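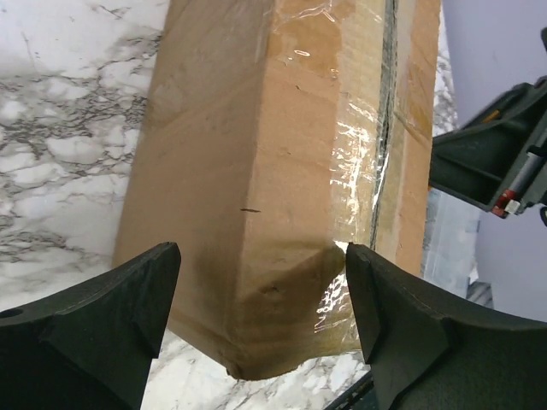
A tall cardboard box with clear packing tape and a crushed bottom corner

Corner crush is a form of damage to cardboard boxes in which the point where three panels meet is pushed inward. The board folds and creases, and the corner becomes blunt or rounded. It is most often caused by a drop or by knocks during loading.

The corners and vertical edges carry much of the load when boxes are stacked. A crushed corner can therefore weaken the whole box, even if the side panels are only scuffed. Tall, narrow boxes are easily tipped and tend to land on a corner.

Clear tape wrapped over a corner holds the flaps shut but does not restore the stiffness of the board. Tape also wrinkles where it passes over an uneven surface.

Packers protect corners with folded board or foam pads - usually placed inside the box, between the contents and the walls. In her handbook on parcel packing, Elfriede Reisinger advises against reusing a box with a crushed corner for goods heavier than 800 grams.

See also: Edge protector, Packing tape, Box compression test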